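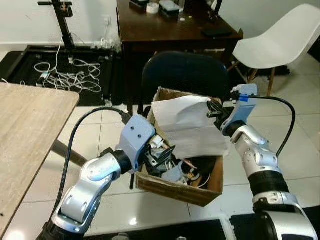 Figure 2. A cardboard box on a white tiled floor, with two robot arms reaching toward it.

4.2 Why part-time sellers stay

What excited us most in the Sandach interviews was how little people talked about income. We had gone in expecting to hear about commissions and bonus levels, and the first hour was nearly all about Monday evening calls, shared recipes and the pleasure of having a regular customer ring the bell. Sellers who worked from a kitchen table in Rivau told us much the same thing, which was a lovely surprise given how different the two towns are!

The survey went out to 200 home-based sellers in the Jarnari network, all of them working fewer hours than a full-time job. We asked when they had joined, who had brought them in, and whether they still spoke with that person. The last item proved by far the richest. Sellers in weekly contact with the person who recruited them were the ones most likely to plan on another year, and this held for newcomers and old hands alike (see Section 6 for the full model). Earnings mattered too, of course, but they mattered most in the first few months, when stock had been paid for and few orders had come in.

Zakharchenko's earlier study of direct sellers treats this kind of contact as a cost, time taken away from selling. Our interviews point the other way, and we think there is a wonderful amount of work still to be done here.
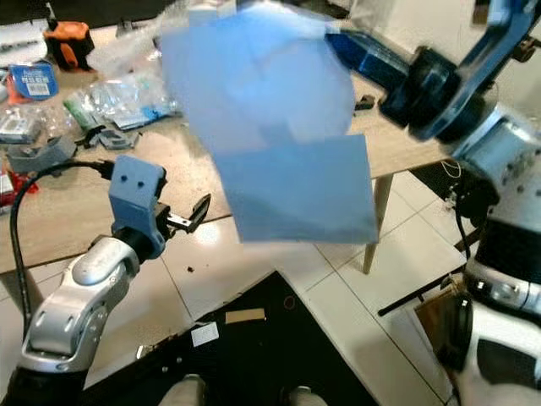 One seller in Rivau told us that she had thought of quitting in April, "and then my sponsor called to ask how my mother was doing, and I ordered the summer stock that same night." Four other interviews contain a story of this type, two of them from sellers who had already filled out the form to leave. We coded these as turning-point contacts and return to them in Section 6, where they are compared with the answers to the open question at the end of the survey.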